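I've written before about why I don't trust the phrase "collision detection", and in December I got a fresh reason not to.

The job is bin picking, which sounds dull and mostly is. Long blocks go into a metal bin in a heap, the arm finds one, picks it up and puts it somewhere else. We've had it going on the Istell bench for most of the autumn. The planning software is Zundex, which came highly recommended by people who, as far as I can tell, have never had to clean up after it.

The sales pitch says you give Zundex a model of your bin and it will never touch the walls. Fine. We measured the bin, drew it up, loaded it in and did a run of 596 picks with the limits turned on. It logged 19 contact stops. That isn't wonderful but it's a number I can live with, provided each of those stops is what it says it is: the arm feels something it shouldn't, halts, and waits for a person.

Pick 190 is the one that bothered me. The arm went down for a block lying close to the wall, the fingers closed, and there was a noise like somebody dragging a chair. No stop. No warning. The log has it down as a normal pick with a slightly long cycle time. If I'd been getting a cup of tea I'd never have known.

So I went back through the settings, and it's the sort of thing that makes you want to lie on the floor. The contact threshold is set in newtons, and ours was 50, as supplied. But there's a second setting, three menus down, which relaxes the threshold during the last part of the descent so that the fingers can nestle in between parts without tripping. Sensible idea. It was also still relaxed on the way out, until the arm cleared the rim. In other words the limit we thought we had was loosened for exactly the bit of the move where the arm is deep in a steel-hard corner with a block in its fingers. 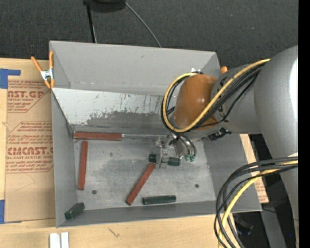
*Reds and greens in the bin, gripper on one of the greens.*

I can't tell you which scratches on that sloped panel come from pick 190 and which were there already, and I'm not going to pretend I can. I asked for a "before" photo to be taken when the bin was first clamped down and then, of course, didn't check that it had been. That one's on me.

What I can say is what changed afterwards. The relaxed threshold now ends the moment the fingers close. I also put a slower speed on the first part of the lift, which costs us time on every pick and which I've already been asked to remove. I said no. We had a rerun in the afternoon and it stopped far more often, nearly always near a wall, and every one of those stops was dull and quiet and ended with me pressing a button. I'll take that over the chair noise.

The reply from Zundex support was that the behaviour is "as designed" and is covered in the manual. It is, in a footnote to a table about suction cups. We don't use suction cups.

I also dug out the Mészáros notes that came with the gripper, hoping for a maximum side load on the fingers. There is one, for fingers that are fully open. With something held in them, the notes say to consult your integrator. Our integrator is me – so I have been consulted, and I don't know.

The other thing I'm chewing over is the cabling. It runs down the outside of the arm and swings about near the rim when the wrist turns, and none of it exists as far as the planner is concerned. Zundex will give you a lovely green tick for a path that takes a loop of cable straight over a metal edge. There's a cable sleeve from Esov that might tidy it up, though I've been told that about sleeves before and ended up with a fatter thing to snag.

For now the rule is that somebody stands within reach of the stop button for the whole run, tea or no tea. I've moved the kettle. Next job is to get the logger to save the force readings for every pick, including the ones it's pleased with, and then go looking for any more like 190.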